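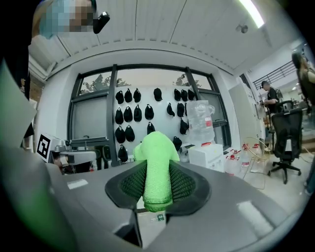 Ellholm Workshop Supply | Display and Storage Desk

Torvik Pegboard Panel, White
Item 2053
Status: in stock
Sold with: 2 mounting rails, 4 rail screws
Hooks: sold separately

Torvik calls this panel "a complete wall system for any space." We sell it, we use it, and we would not call it either of those things. It is a white board with holes in it. As a white board with holes in it, we think it is pretty good.

Ours hangs across the middle of the big window, which is the one place the Torvik leaflet tells you to avoid. The leaflet says a panel in front of glass will look cluttered from both sides. Maybe so. We had no free wall, the window did, and you can still see the trees through the upper panes. If you have a window with thick black frames like ours, a white panel over it is going to stand out. Anyone hoping it will blend in should look at a different product, or a different wall.

What it holds

The maker gives a load figure of 130 pounds for the full panel. We have never come close and have no plans to. That number assumes the weight is spread out evenly, on Torvik's own hooks, with the rails fixed into solid framing. Take away any one of those and we would stop trusting it.

For light goods that hang from a single point, we have no complaints. We keep small black stock on ours and can see what is where from across the room. Heavy hand tools are another matter. We would put those on a steel rail and leave the pegboard for things that do no harm if they fall.

"Perfect rows every time"

That line is printed on the carton. Look at our panel and judge for yourself. The holes are evenly spaced, fine, but soft things hang however they want to, and one hook in each item does nothing to keep it straight. Our top rows are decent. Farther down it gets looser. If straight rows matter to you for a shop display, plan on two hooks per item and price the job that way.

White against black goods does work, and we will give Torvik that much. Gaps show up fast, so you notice when something is running low. Dark stock on the Drostow gray panel was much harder to read on a cloudy day. We stopped carrying the gray one in May.

Hooks

Torvik hooks fit snugly. Kakosar hooks cost less and are listed as compatible. They go in, and then they wobble, and sooner or later one comes out in your hand along with whatever was on it. We still stock them for people who ask. Svyatoslav Stasiv at the desk will sell you either kind, but he will make you try both in the sample board first.

Installation

Fix the rails before you lift the panel. The four screws in the carton are short, and we replaced ours. Leave a finger's width behind the board so the hooks can seat — the drawing in the leaflet shows it flat to the wall, and the hooks will not go in that way. Across a window, fasten to the frame members and never to the glass or the sealant.

The "ten-minute setup" on the box took us most of a morning.

Returns

Unused panels can come back with both rails. Drilled or trimmed panels can't, even if you only trimmed a little. Hooks are returnable in unopened packs.

Page checked 2021-08-03. Ask at the desk for the current price, as the one on Torvik's leaflet is out of date.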